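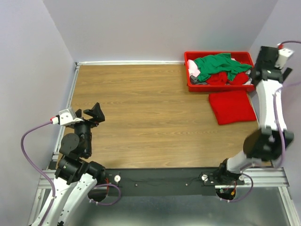

Two arms at a folding bench, with the bin at the back and one folded red cloth in front of it.

Write down what counts as folded

Opinion, 20/05/2023

Most of the arguments I have had over the past two years about robots and laundry have been arguments about words. Someone says their arms can fold a shirt. Someone else asks what sort of shirt, starting from where, and how flat it has to be at the end. The first person gets cross, because they have a video. Both of them are being reasonable, and neither can settle it, as there is no agreed sheet of paper to point at.

I think we should have that sheet of paper. I think it should be short, it should be dull, and the people who run the benches should write it before the people who sell the machines do.

Take the kind of job many of us now use as a test. There is a bin of mixed clothes, a flat table and two arms. Clothes come out of the bin, get folded and are put down on the table. It sounds like one task. At the Grulden workshop in April we asked six groups to send in the written rules they use for it, and two of the six had any. The other four had habits. Habits are fine until a new person joins, or until you want to compare your results with somebody else's.

The two sets of rules did not agree either. One counted a fold as good if the item was a rectangle with no sleeve sticking out. The other put a ruler on it and allowed 40 millimetres between the edges of the layers. The same bundle can pass the first and fail the second. I have folded towels at home all my life that would fail the second.

So the first rule I would want is a plain definition of the end state, with a drawing. Which shape, which side up, how far out the edges may be, and where on the table it has to sit. The last part gets left out most often. A fold that ends up pressed against the front of the bin may be a perfectly good fold, but the next item has to come out over the top of it, and the job gets harder from there. If your rule says the item must be clear of the bin, you will mark that one down. If it says nothing, you won't. Either is acceptable to me so long as it is written.

The second rule is about the start. A pile of clothes is never the same twice, and people use this as a reason for not describing it at all. You can still say what is in the bin. You can say how many items, what they are made of, whether anything hangs over the rim, and how the pile was put there. Dropped from a height and laid in by hand are very different starts. A shirt lying across the top with a sleeve loose is a gift to a gripper. A vest at the bottom under three other things is a much worse problem, and a score that mixes the two without saying so tells me very little.

Colour belongs in the start rule as well. If there are two red things in the bin, the system has to tell where one ends and the other begins. If everything is a different colour, it has an easier day. I have read reports that give the exact model of every motor and do not mention what colour the washing was.

The third rule concerns hands, meaning ours. Everyone who has run one of these benches has reached in to nudge a cloth. Sometimes it has slid off to where neither arm can get at it, and sometimes we are just tired of watching. I have no complaint about that in day-to-day work. But a run with a nudge in it is a different run, and it should be marked. My own group uses the Rastetti log sheet, which has a column for it, and in our first full set of 73 runs that column was filled in more often than I would have guessed. Our success figure dropped once we took those runs out. It was a better figure to have, though it was not a pleasant meeting.

Then there is the safety side, which I want to keep apart from the scoring side. Small table-top arms get treated as harmless. They are light and they look like something for a classroom, so people lean over the table while the power is on. Cloth makes this worse. A hard object that is held wrong usually drops. Cloth catches, on a finger of the gripper, on a cable, on a screw head, and then an arm that was moving freely is pulling on something. I would like a rule that nobody reaches past the front rail with the motors live, and a second rule that someone walks the cables before each session. A cable that hangs in a loop beside the arm needs enough slack for the full reach and must not be loose enough to lie on the table. That takes a minute to check.

I know the case against all this, as I have made it myself. It is early days. Methods change every few months. Fix the rules now and you fix the wrong ones, and you end up with a field of people training machines to pass one test. The Cleten group put this well in their reply to the workshop, and I agree with part of it. A rule that says every bench must use the same bin and the same six shirts would be a mistake, and I would vote against it.

What I am asking for is narrower. Use any bin. Use any shirts. Say which, say how they went in, say what you counted as done, and say when you touched it. A group that wants to change its end state next spring can do so by changing a line and putting a new date at the top. Old results stay readable because the old line is still there.

There is also a worry about cost, mostly from small teams. The Siriwardena draft, the longest one going round, does ask too much. It wants fabric weights, and it wants the room's humidity at the start of every run. I would cut it down to two sides and drop anything that needs an instrument you don't already own. A ruler, a pen and a printed drawing will cover what I have listed here.

If you run a bench and have rules of your own, even a page of notes taped to the wall, please send them in before the next draft goes out. The rough ones are welcome. We had only two last time, and I would like to see what the rest of you have been doing.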